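Timley Folding Table, White, Rectangular
Item 2632
In stock, ships flat

Plain white work table for folding clothes, sorting, packing orders, whatever you do standing up. Flat top, no lip on the edge, no drawer. We sell a lot of these to laundromats and small shops that need one more surface and don't want to think about it too long.

Top wipes down with a damp cloth. Mild soap if you must. No bleach, no scouring pads, it will dull. White shows lint, wich is kind of the point, you see it before the customer does.
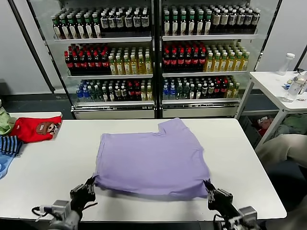
Purple tee on the white top, folded stack at the end.

Size and weight
Length 50 in. Weight 41 lb. boxed. Needs two people up a staircase, one is fine on the flat with a hand truck. Box is long, measure your elevator.

What's in the box
Top, legs, bolts, one hex key, instruction sheet. Feet are already on. Sheet is one page, mostly drawings. If the bolts are short call us, don't force the ones you have.

What fits on it
One adult T-shirt spread out in the middle and a pile of done ones at the end, with room left to work. Kids prints, stripes, plain colors, all easy to tell apart on white. Bath sheets are OK folded in half first. King size sheets no, get the Lukar, it's longer.

Goes in front of a drinks cooler or a shelf unit without looking odd. Leave enough space for the doors to swing. People forget this and then call us.
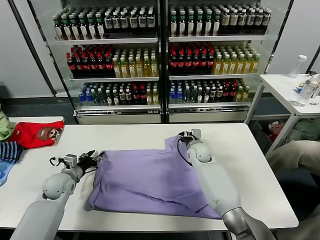
By Masanobu Kaneko, Bako store equipment
Updated 16 Dec 2024

Folding tees on it, quick notes. Lay the shirt flat, smooth from the collar down. Sides in, sleeves back, then hem up. Soft jersey bunches up if you drag it so lift the corner and set it down again. Slick top helps with this, fabric slides instead of catching. Stack at one end, keep the middle clear.

Colors
White only for now. Gray was dropped in January and is not comming back, please stop asking. Some gray legs left as spares.

Goes with
Sarkar rolling hamper, fits underneath, item 1515. Lukar long table, same height, push them end to end. Timley shelf, sold separately, does not bolt to this one.

Returns
Unassembled only, original box. Scratched in shipping, send a photo of the box too, not just the scratch. Replacement tops go out without legs, keep yours.

Bulk orders by phone. Ask for the store equipment desk.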